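The Salt Road (Salehi trilogy, complete set), reviewed

Three feature-length films, one small port, one missing ferry pilot.

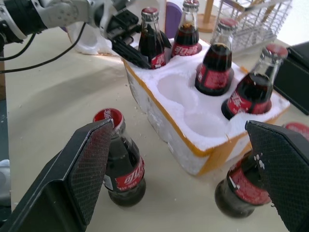 Magdolna Orbán wrote in after my short notice last month to say that she gave up on the first film after forty minutes, that she couldn't tell the two brothers apart, and was it worth going back? Yes, Magdolna! Please go back. The forty-minute mark is the worst possible place to stop, and I say that as somebody who very nearly did the same.

The trouble is that the opening film, Irnness, takes its time. It's named for the port where everything happens, and for most of its first hour we get harbor meetings, a funeral, a long argument over mooring fees and a great many people looking at the water. The brothers do look alike (same coat, same beard, same way of not answering a question). Then the older one walks into the customs office with the pilot's logbook under his arm, and from there I didn't get up once, even for the phone.

Inspector Salehi comes into it late. She's sent over from the mainland to sign off on an accidental drowning, expects to be home by supper, and stays for three films. What a part this is! She's rude, she's funny, she eats standing up, and she has a habit of repeating the last thing a witness said in a flat voice until the witness starts to hear how it sounds. The script never gives her a tragic past to explain any of this and I was so grateful.

The second film, Wirkau, is my favorite by a long way. We jump back eleven years, to the shipyard town where the brothers grew up, and Salehi is hardly in it. I know that sounds like a mistake. But this is where you learn what the pilot was carrying and who was paying him, and there's a dinner, with the whole family around the table and the father carving very slowly, that had me holding a cushion. Nothing happens at that dinner. It lasts nearly twelve minutes. I've watched it 2 more times and still can't work out how they made passing the potatoes so frightening.

Canance, the last one, has the hardest job and mostly gets away with it. It has to bring both stories together, get Salehi back to the island in July with the tourists in, and name a killer most of us will have guessed by then. I had. It didn't matter much, as the pleasure is in watching her get the man to say it. My one real complaint is the subplot with the journalist, which eats up a good half hour and ends with a car chase that belongs in some other series. The music goes a bit mad there too, all drums.

Otherwise the score is lovely, mainly one cello and an accordion, and the photography makes the most of that low gray light off the sea. Turn the lamps off if you can. Several of the night scenes are really dark, and on my old set I lost half of the boathouse sequence the first time through.

On the discs: each film has its own, the picture is clean, and the subtitles are a big improvement on the ones that went out with the broadcast version, where the harbor master kept being called the harbor teacher. Extras are thin. There's a commentary on the second film only, and it's a good one, with the director, Keyvan Moradi, cheerfully pointing out every shot he'd like to do over. He says they built the customs office twice, having lost the first to a storm, and that the logbook prop had 1000 handwritten entries in it, of which we see perhaps a page.

Watch them in order, whatever the box says about each film standing alone. The second one would be baffling by itself, and you'd miss the moment when you recognize the coat.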